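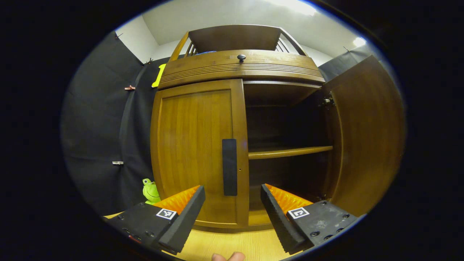
Els Van Beek told me before I had even taken my coat off that a cupboard must be empty for one night before anybody may put a thing in it. She had this rule from her aunt and she would not discuss it.

I came to talk with her about old wooden cabinets, how to clean them and how to use them again. She has done this work for 15 years, first at home and later under the name Stuvum, which is also painted on her van.

"People begin with the outside, because the outside is what the visitors see," she said. "I begin with the shelf. You take a cloth, a little warm water, and you go to the back corners. After this you leave the door open."

How long should it stay open? "Until the smell is gone. In May one afternoon can be enough. In winter, maybe three days."

I asked her about the brown, shiny finish that many of these cabinets have. She likes it, although she knows that younger customers often want to paint over it. "It shows every finger, that is true. But you wipe it and it is good again. With paint you must do the whole door when there is one scratch."

She is less strict about handles. A customer, Sudheer Bhat, wanted a long black handle in place of the small brass one that came with his wardrobe, and she helped him to choose it. "He has pain in his hands. With a long handle he can pull where he wants, high or low. The old one is in a drawer, if his children like to put it back."

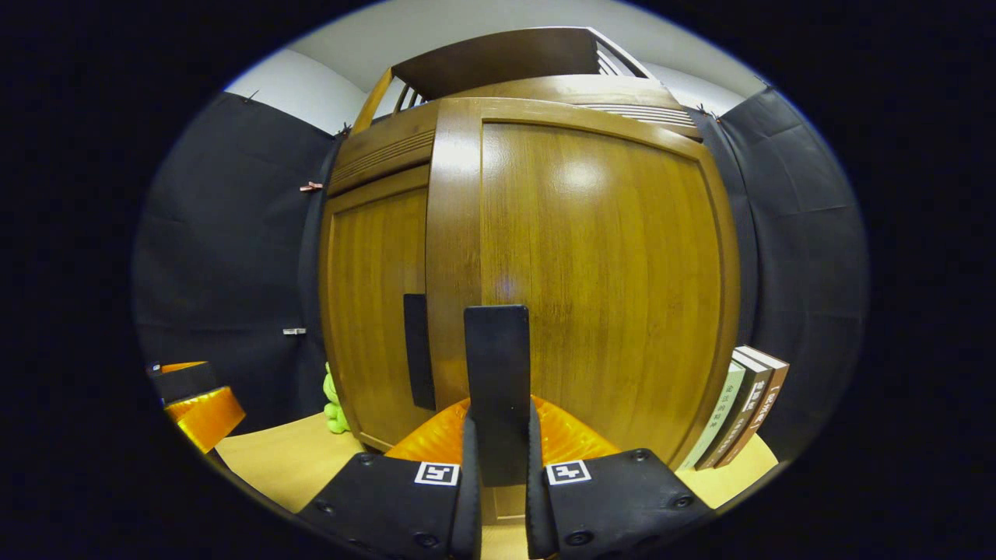 Brown wooden cabinet with a black handle on the left door.

We spoke also about what goes inside. Els puts bed linen in the middle, where the arms reach easily, and nothing heavy above the shoulders. Shoes she does not accept in the same cupboard as clothes. For the slats that some cabinets have at the top she uses a dry paintbrush, two fingers wide, and she works from left to right so that she does not forget one.

Does she ever tell a customer to give a cabinet away? "Yes, when the door does not close and they are angry with it every morning. But first I look at the hinge. Last year I went to a house for a wardrobe they wanted to throw out, and it was one loose screw. I drank a coffee and went home."

Her own wardrobe, she admitted, has been waiting seven months for a new shelf.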